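Home Browse Ask Tags Help Log in

Grasping policy does fine in sim until I add clutter, then grabs thin air. Is my result real?

Posted in July by Andri Berchtold

I'm writing up a comparison of two ways to train a pick policy, and I've reached the stage where I like my result too much to trust it.

The setup is a single arm in simulation. The task is to pick up the yellow cube and hold it just clear of the mat. Method A trains with the cube alone. Method B trains with distractors tossed in at random: rods, rings, pegs, whatever was in the asset folder. Both get the same number of demonstrations, and both are tested over 20 cluttered layouts with 3 random seeds. B wins by a mile. My advisor looked at the plot for a while and said "hm," and that has cost me most of my sleep.

Below is what I've been keeping as a log for the Trestow reading group, since they asked what a test layout looks like.
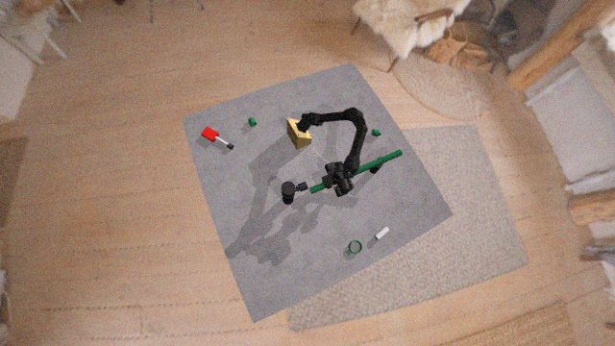 BRISTBRIDGE, July – Test layout from the cluttered set. The arm has the yellow cube in the gripper near the upper edge of the mat, with the green rod lying under its joints and the ring and the white cylinder over at the lower right. I like this layout because the rod is long enough to matter to the arm and useless as a target. Method A treats green things as a personal invitation on layouts like it. Method B mostly leaves them be.

The room around the mat (rugs, wicker basket, the sheepskin seat) comes from a furnished scene pack and stays the same in every run. I randomize the mat angle and the objects on it, and nothing else. The policy takes one camera view and outputs gripper motions.

What I want to know is whether "train with clutter, do better in clutter" counts as a finding, or whether I've spent a summer proving that people who practice piano get better at piano. Also, a reviewer will surely ask about the distractors, and I'd like to have an answer before then.

Balthasar Hauser

It's a finding, just a smaller one than your plot suggests. The piano problem is real, but you can fix it without throwing anything out.

First, split your distractors. Right now, as I read it, the test clutter comes from the same folder as the training clutter, so B has met every one of those objects before and A is seeing them for the first time. Hold some shapes back completely. If B still wins with objects it never saw, you can say something about clutter in general. If the gap closes, you can say B memorized your asset folder, and that's worth a paragraph too, though a less cheerful one.

Second, add a color control. You say A goes for green things. Does it go for them because they're green, or because they're the nearest thing that isn't mat? Recolor the rod yellow in one set of layouts and gray in another. I'd bet a sandwich that the yellow rod gives B trouble as well, and it's better that you find out before the reviewer does.

Third, 20 layouts is thin for the claim you want. Layouts are cheap in simulation, so the only thing you're saving is electricity. Report each seed separately while you're at it. A mean over 3 seeds can hide one that did all the work.

And change the room. With the same rugs and the same basket in every run, your policy may be steering by the furniture. I once had one that navigated by a chair leg for 4 months. Great numbers, right up until someone moved the chair.

zullow_fan

just use more data. we did 30 thousand demos and the problem went away

Kälin

More data will not help if it's all the same clutter. See the answer above.

One thing to add: count "grabbed the wrong object" and "closed on nothing" as separate failures. Your title says thin air and your post says green things. Those are different bugs. The first one smells like depth, and with a single camera and that arm arching over its own target, I'd check whether the cube is even in view at the moment of the grasp.

Contact us | Terms | Copyright the site and its posters | Back to top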